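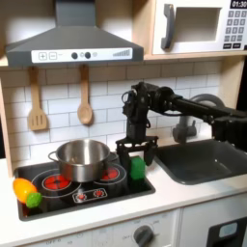
## 3.2 The play kitchen and its printed controls

**Figure 2.** The cooking side of the kitchen, with the hood, the hanging utensils and the toy microwave.

The kitchen used in our study stood in the same corner for all 20 sessions. Children came in pairs and played for as long as they liked. We were interested in how they treated controls that are only printed, compared with parts they can pick up and move.

The hood strip carries plus and minus buttons and a row of rising gray bars. The microwave display reads 01:30. Several children read this number aloud and then waited for the food to be ready, although the length of the wait varied a great deal. Shao coded each of these waits as "timed" if the child counted or spoke of minutes, and as "untimed" otherwise. Sydorenko coded the same sessions separately in January, and the two disagreed on 4 cases.

Loose items were kept few. The steel pot stayed at the stove, and the wooden spatula and spoon hung against the tiles where they could be reached. Plain blocks served as food beside a few plastic vegetables – we put in the blocks so that the children had to name what they were cooking.
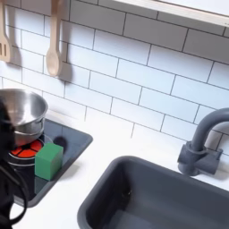

Naming came early in most sessions. A green block was called a pea, soap and, in three sessions, broccoli. Once a block had a name, the second child nearly always kept it, and would correct a partner who changed it later. Blocks without a name were more often stacked or put aside than cooked. We return to this point in Section 4, where the naming counts are set against the timed and untimed waits.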